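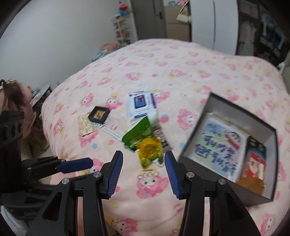 图3 床面上的零散小物与敞开的黑色盒子(Skokileck住户,卧室,整理阶段)

4.2 床作为临时台面

写到这一节我得先承认,最初的提纲里根本没有床。我和Heather Lowther当时想的是抽屉、柜子、书桌,访谈提纲也是照着这几样写的,结果跑完第一轮入户,笔记里出现最多的字居然是“床”!大家收拾小东西的时候,好像都爱往床上一摊(我自己在家也这么干,所以一开始完全没觉得这值得记)。

图3就很典型。毯子是浅粉色的毛绒毯,印着戴小黄冠的卡通图案,上面放着一张皱巴巴的糖纸,压着一个绿色的锡箔小包,旁边还有一包湿巾、一张米色底橙色字的票。要是按材质分,这几样各归各的;要是按“还要不要”来分,糖纸大概最没有争议,票就麻烦了。票这种东西,我们在编码的时候吵得最久。Heather主张归入“纪念物”,我觉得很多人留票只是懒得扔,最后我们单开了一类,叫“待定纸片”,全部817条物品记录里凡是拿不准的纸质小件都放进去。

再说盒子。右边那只敞着的黑盒子,内里是灰色的,装着一张写有蓝色大字的白卡片,还有一张红头发卡通人物的小卡。我特别喜欢看这种盒子,因为里面的东西往往没法用一个词概括。Mosoti那边有位受访者管它叫“舍不得盒”,后来我们在讨论里就一直沿用这个叫法,正式编码表里写的是“混合收纳容器”,听着干巴巴的,意思一样。

毯子的花色也给我们添过乱。30户里有好几户用的是图案很密的床品,粉的、蓝的小点一多,白色药板、细长条这类薄东西放上去就很容易看漏。第二遍编码时我专门把床面重新过了一遍,补了50条,大部分是这种又薄又浅色的小件。Damholm的几户用素色床单,补录就少得多。所以读表2的时候请留个心眼,户与户之间的小件数量差异,有一部分可能是床单造成的,我们没有办法把它完全剔出去。

还有一点和4.1节连得上:摊在床上的东西是有期限的,晚上总得睡觉。Skalomness的受访者几乎都提到了这一层,有人说得很直白,“到十点还没分完的,就一把抓进盒子里”。这样看,“混合收纳容器”里的杂乱和床的作息关系不小,下一节讲盒子的时候再细说。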